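Okay, I've been promising a thread on how we collect demonstrations for the tray task, and I have coffee and a free hour, so let's go! Long one. Mute me if you're here for the bread posts.

Quick background: our project is called Zarnholm (named after a board game town, don't ask). The goal is a policy that can load a tray with ordinary household stuff, wait for somebody to take the tray, and then carry on with whatever is left on the table. Sounds dull. I think it's the most fun thing I've worked on in years.

All the data comes from people driving the arm by hand. No simulation in this round. One person is on the leader arm, one person is the "partner" who hands over or takes away the tray, and the wrist camera records the lot.

We started with a target of 100 episodes, which felt like plenty. Trained on those, and the policy learned to go to one spot on the table and close the gripper. Beautifully smooth motion! Didn't matter what was there. Tube, can, empty patch of table, same confident pinch every time.

So the new target is 1,000, and the more interesting change is in what we vary from one episode to the next. That's what most of this thread is about.

Thing one: the partner. In the first batch I was the partner in every single episode, and I move the tray the same way each time. Level, slow, straight up. Very polite. The policy had never seen a tray at an angle, or fingers wrapped over a rim, or a tray drifting across the tubes it was supposed to pick next.

Now the rule for the partner is: don't help. Tilt it. Hold it over the other items for a moment. Change your grip. Go early. If the can rolls, let it roll, we keep the episode.
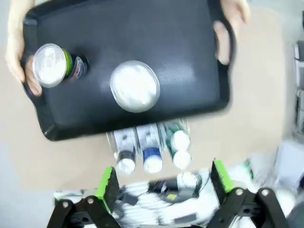
Wrist cam view with the gripper open and the tray up in somebody's hands. Look how much of those tubes you lose under the rim!

I love frames like this one. From the wrist camera the tray is enormous, it takes over the whole top half of what the robot gets to see, and the things it needs to care about next are peeking out along the edge. A person would just remember the tubes are there. Our model has a pretty short memory, so it needs plenty of examples where the right move is to hang back with the fingers open.

Which brings me to thing two: waiting is data. This one took me embarrassingly long to accept. Early on I trimmed the pauses out of every episode to save disk space and make the training runs faster. Guess what the robot never did? It never waited. It went straight for the tray while a person was holding it.

I put the pauses back and retrained on the same episodes, nothing else changed, and it was so much calmer. I did a little dance at my desk.

Thing three: shiny stuff. Metal lids are a pain. Seen from straight above, a round lid under the ceiling lights can be mostly glare, and the same can lying on its side looks like a totally different object. So we record every can both ways, standing and lying, and we move it along the tray between takes.

Black tray, same story. It's matte, and I still get soft white patches on it from the lights. I was tempted to swap it for a different tray and then decided no, kitchens are full of annoying trays, leave it in.

Thing four: tubes. They come in pairs and clumps in real life, so we lay them side by side, and sometimes one partly on top of another. Picking one tube out of a neighborly row of them is a lovely hard problem, and the operator's first instinct is always to spread them out with the gripper first. We let them! If a human thinks nudging is the way to do it, I want the model to see nudging.

Somebody asked about the messy background in my last clip. We don't tidy the area past the table. Cables and gear shift around during the day and the model gets to learn that none of it matters. When the background was spotless, moving a single bag was enough to throw the policy off.

Logging, for the nerds (hello, nerds). After each episode the operator hits one of three keys: good, usable, bad. Then one line of free text. I'd give up a lot of fancy tooling before I gave up that line. "Dropped it, regrasped lower" is worth so much when you're searching later.

I wrote the little review tool for this and named it Flirano. It plays episodes back at 2 times speed and lets you jump between tray lifts. Still crashes if you scrub backward too fast. I know. It's on the list.

We also found out that operators get worse after lunch and then better again around 4 pm. No idea why. We now swap roles every 14 episodes so no one zones out on the leader arm, and the number of "bad" labels went down right away.

Mistakes I'd skip if I started over: recording one object set for a whole week, changing the camera mount halfway through without writing it down (ugh), and throwing away failed grasps. Failed grasps followed by a good recovery are the best thing in the whole set. Please keep yours.

Where we are now: a bit past the halfway mark on the new batch. The latest checkpoint waits for the tray most of the time and then goes back to the tubes. It still gets confused when the tray comes back down in a different place, so that's what we're recording next.

If all goes well I'll post rollouts in February, including the ugly ones. And if you collect handover data too, tell me how you pick your objects! Ours is basically a raid on the nearest cupboard and I'd love a better system.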